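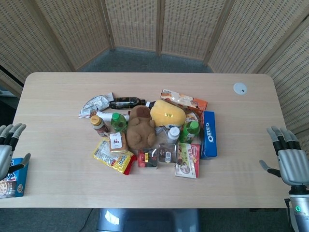
Home | Contents | Previous chapter | Next chapter | Exercises

We use cookies to remember your place in the book. By continuing to read you accept our use of cookies.

Chapter 8
Sorting Mixed Goods

The trade manuals are fond of saying that everything has a place. It is a comforting idea, and students arrive at this course believing it. They have been told that a mess is a kind of laziness and that order is what appears once somebody makes an effort. This chapter takes a less flattering view. Most of the disorder found on a worktable is made by the categories people bring to it, and effort spent on bad categories gives you a tidy table that has to be done over again the next morning.

Consider the ordinary mixed pile: snack packets, a few bottles, a jar, a box or two, a couple of soft toys. Such piles turn up in shop back rooms, in break areas, in returns departments and on the desk of anyone who has just emptied a shopping bag. Nothing in them is hard to lift or name. A child could say which thing is the bear. Yet when two people are asked to sort the same pile separately, they seldom finish with the same groups, and each will be mildly annoyed by what the other has done.

8.1 The trouble with "like goes with like"

The oldest rule in sorting is that like goes with like. The rule is hard to argue with and nearly useless. A glass bottle is like a plastic bottle in its shape and in the way it rolls. It is like a glass jar in what happens when it falls on a hard floor. If the bottle holds a drink, it is also like a snack, in that both end up in the kitchen. Which likeness counts? The rule doesn't say, and manuals that repeat it don't say either. They move on to a drawing of three labeled bins.

Þórarinn Thygesen tested the rule in a small stockroom trial for the distributor Fumden. Staff were given 1,020 mixed items over the course of June and told to group them by likeness, with no further guidance. Nearly 1,000 were put somewhere the sorter was willing to defend. The report made a good deal of that figure. Readers should make less of it. Being willing to defend a choice is a low bar, and the trial never asked whether a second person could find the item again. Thygesen raised the point himself in his notes, although the printed summary left it out.

What the trial does show is that people rarely get stuck. They sort fast and feel sure. The cost shows up later, when somebody else goes looking for the amber jar among the glass and it has been shelved with the vitamins.

8.2 Three questions to ask before touching anything

The method used in the rest of this book starts with questions about use. They should be answered in writing, even for a pile that would take five minutes to clear.

Who will look for these things next? A pile sorted for the person doing the sorting is a private filing system. If the next person is a cleaner, a cashier or a child, the groups will need to change.

What can damage what? Soft packets don't do well under bottles. Glass shouldn't lie loose beside glass. A plush toy can be placed nearly anywhere without hurting its neighbors, but a bottle with a poor cap can ruin the toy.

What leaves the table for good? Empty wrappers and finished cartons belong to no category worth keeping. Take them out first. Beginners tend to leave them until last, then find they have carefully sorted a certain amount of trash.

Notice that color isn't on the list. Sorting by color photographs well, and several home-storage brands have built their catalogs on it – Tulau is the one students most often bring up in class. Color is a fair way to find something you already know by sight. It is a poor way to find something somebody else put away, and it falls apart when a maker changes the packaging.

8.3 The leftover group

Every sort ends with a few things that fit nowhere. The usual advice is to make a group called "other" and keep it small. We are doubtful about this. In the Chuensuk storeroom study, discussed at length in Chapter 9, the "other" shelf grew faster than any named shelf, and the workers there could give good reasons for each thing on it.

A leftover group is better read as a complaint about the scheme. If 2 toys are left over from a pile of food and drink, the scheme was written for food and drink, and somebody forgot to look at the whole pile before starting. Give the toys a group. If that feels excessive for so few things, ask whether they should have been on this table in the first place.

There is a reasonable objection. Named groups cost space and labels, and a small shop can't hold a shelf open for goods it sees twice a year. The Budex handbook makes this argument well and recommends a dated holding box, emptied on a fixed schedule. We have no quarrel with the box. Our doubts are about the schedule, which in our experience is kept for a month or so and then remembered only when the lid won't close.

8.4 Before you begin the exercises

The exercises call for a clear table, a mixed set of household goods and a partner. Choose goods that differ in more than one way. A set made up only of bottles will teach you very little, and a set chosen to be easy will teach you less. Lay them down loosely, without arranging them, and let your partner write out a scheme before you see it.

Then sort the pile by that scheme, exactly as written, even where you think it is wrong. Keep a note of each place where you wanted to depart from it. You will need those notes in Section 8.5, where we compare them with your partner's.

Contact the editors | Copyright and permissions | Back to top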